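Loven to resurface Hanness Street in spring, council decides

October 8, 2020

Loven town council voted Tuesday night to resurface Hanness Street and the side roads that feed it, ending a discussion that began with a residents' petition in July.

The petition carried 353 names. It asked for new asphalt, repainted markings and a lower speed limit on the stretch where delivery vans cut through to the highway. The council agreed to the first two and sent the speed limit to the county, which sets limits on that road.

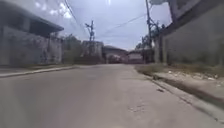

Work is planned for after the last frost. The street was last fully repaved in 2000, and since then the town has filled potholes as they were reported. Public works director Tharun Kandasamy told the meeting that patching was costing more each year and that the patches were failing at the edges.

"We go back to the same spots," Kandasamy said. "A full surface is the cheaper way to do it over time."

The contract went to Hitis, a paving company that resurfaced the library parking lot last year. A second bidder, Raju, offered an earlier start but a higher price.

What will be done

Crews will grind off the top layer, repair the base where it has broken up, and lay new asphalt from curb to curb. Lane markings will be repainted once the surface has cured. Drainage grates will be raised to match the new level – a point several residents brought up, as water has been standing near the curbs after heavy rain.

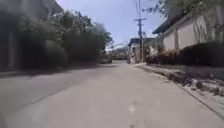 Parking and access

The street will be closed one block at a time. Residents on a closed block can park in the lot behind the town hall at no charge. Trash pickup will move to the nearest open corner, and the town will send out notices before each closure.

Anyone who needs a car at the door for medical reasons should call public works ahead of time. The office says it will set up temporary access where it can.

The junction at the end of the street will be done last. It carries the school bus route, so the work there is set for a weekend. The grass corners will stay as they are – a proposal to cut one back for a wider turn was dropped after the bus company said its drivers did not need it.

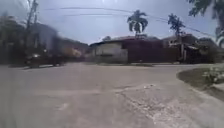
Comments and questions

Residents have until the end of the month to send written comments on the closure plan. Forms are at the town hall front desk. The plan will be posted there as well, along with a map of the blocks in the order they will be closed.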